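Search this site
Type and hit enter

Sanatby Short Fiction Sprint – progress report for the Lutance fund

29th September

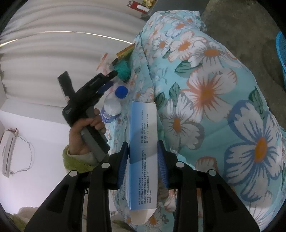 So, where did your money go? Mostly into words, I'm happy to say! I've got 17 drafts done out of the 24 I promised you (yes, I said 24, I was feeling brave in the spring), and the longest of them runs to 77 pages, so I may have a novella on my hands.

The $600 covered the Prado workshop and the printing, with $364 of it going to the workshop alone. The Zosico story still has no ending. I've written three and hated them all – the second one had a talking lighthouse in it, so you see the problem.

What's left is seven drafts and a big, ugly round of edits. I'd like to push the reading to the end of October if that's okay with you, and I'll send the finished stories over in one batch before then.

We use cookies to make this site work. Accept / Settings

3 comments

inkfoot: I would read the talking lighthouse one.

marshy_b: 17 already?? I'm stuck on my second.

pagewren: Will the reading be online too? I can't get to Sanatby on a weeknight.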